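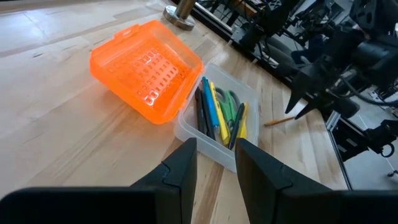 Workshop tips: getting a two-arm bench to pack a pencil box

Updated October 26, 2018 by Sólveig Holst

This site uses cookies to remember your settings. By continuing you accept this. OK / Read more

Clear plastic. Depth readings go straight through the walls of a clear base and land on the tabletop. Take the box position from the colored lid or from a corner tag, and store the base as an offset. If the lid is hinged, the offset changes when it opens, so keep two entries in Tustach, one for open and one for closed.

Pencils on wood. A yellow-orange pencil on a pale table is a poor target for a color mask. Lower the saturation floor a little, then filter by length and width. Run the mask on an empty patch of table first. If it picks up the grain, you went too low.

Overlapping items. Pens, highlighters and scissors in one box will come back as a single blob. Don't try to split it. Have the planner look for the nearest free strip along a wall and set the next item down there, parallel to the others.

Scissors. Label the handles only. The blades are usually under something, and a box drawn around the whole tool pulls the grasp point off center.

Two arms. Give each arm its own keep-out zone in Nerkenlow and let only one hold the box zone at a time. We set the lock timeout to 900 ms. Shorter than that and the second arm starts its approach while the first is still backing out.

Fingers in view. A wrist camera always sees its own fingers. Mask them once with the gripper open and once with it closed, and interpolate. Redo the masks if you change fingertips.

Logs. Trình writes a new file every run and never deletes any. I found 2179 of them on the bench computer, going back to the first install. Keep the last 145 and move the rest to a drive.

Speed. Leave Fastside off until a job has run clean 3 times in a row at the slow setting. Change one value at a time after that and write down the old one.

Notes on replanning after a dropped item will go up in November.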